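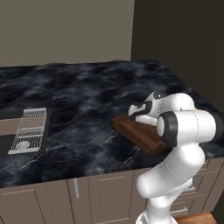

*Dark marble counter with a black sink, rendered.*

Home | Files | Issues | Wiki

# Hallolex

A list of 300 kitchen words in the Herkoldale dialect, with plain English next to each. Eight of them mean "spoon." I have stopped asking why.

## Files

- `words.csv` — the list
- `notes.txt` — arguments about the list

Spelling follows Fona, except where Fona contradicts itself, mostly under K. Entries marked `?` came from one speaker, who was laughing at the time.

Send fixes to Unathi Pillay. The next update is due in September, year left open.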